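3.2 Floral motifs and perceived freshness

Participants in the Ninddale survey were asked to recall which household products they had bought in the previous month and to name any feature of the packaging they remembered. Of the 206 people who completed the form, 47 mentioned a flower. Most could give its colour — pink in the majority of cases — but few could name the species. This agrees with our March pilot in Urkari, where shoppers used "rose" as a general word for any full, rounded bloom.

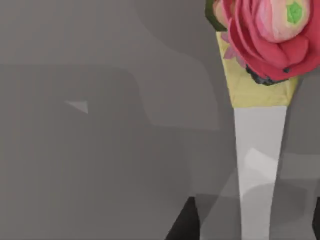
Figure 4. Rendered floral motif: layered pink petals against yellow.

3.3 Limits of the recall method

Recall favours items bought often. Soap and tissues were over-represented in the answers, and products kept out of sight were seldom mentioned. We allowed up to 70 words per answer, which may have discouraged longer accounts. Colour terms were coded by two readers working separately, and disagreements were settled by discussion before the totals were drawn up.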